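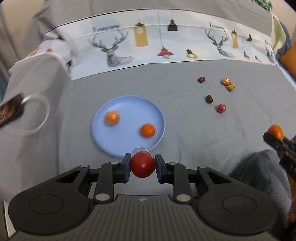

Every March the long room at Praltthorpe is given over to the laying of the table. The custom belongs to the town's Triruletti supper, and the house has kept it going for 41 years with very little change to the order of work. Cloths are put down first, greenery follows, and the fruit is left until the guests' coats are being hung in the hall.

Lacey Penrose, who was appointed head of household at Praltthorpe in 2008, regards the fruit as the part of the table most easily spoiled. Her predecessors favoured tall pyramids on footed stands, several of which survive in the pantry. Under her direction the house has returned to an older and plainer manner: a shallow plate, a few small fruits upon it, and the remainder set out on the cloth.

The plain cloth

The choice of grey has drawn comment from visitors who expect white linen. The house began using it after a supper at which red wine was spilt twice before the soup, but it was kept for the sake of the colours. Orange and red look stronger against grey, and a light blue plate may be placed on it without seeming cold. Patterned fabric is confined to the runner, and the garland is kept towards the back, where it does not trail into anyone's plate.

"We were taught to fill a dish to the rim," Miss Penrose recalls. "I would sooner see two oranges with room about them. People will take one if they can see where to put their fingers."

Small fruit calls for some patience. It rolls when the cloth is drawn straight, and it must be put back by hand once the chairs are in. The house allows a full evening for the work – longer if the garland has been delivered late from Seludport – and does not permit polishing with oil, a practice once common at Ververidis and now abandoned there as well. 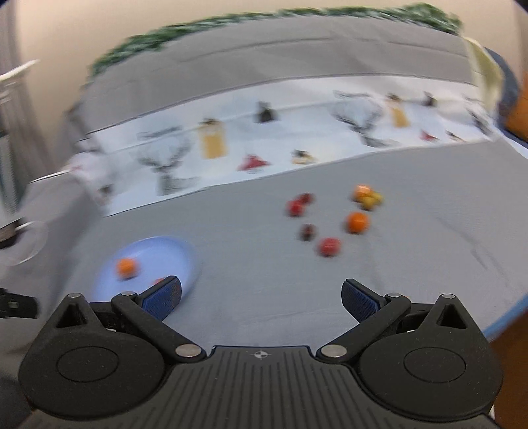
The close of the evening

Guests at Praltthorpe are invited to take fruit from the table when they leave, and paper bags are provided at the door. Whatever is left goes to the kitchen the following morning. The plums and apples are stewed together with a little sugar, and the oranges are kept for marmalade, for which the cook still follows the handwritten recipe in the house book. The plates are washed by hand and returned to the lower pantry shelf, where they remain until the next supper.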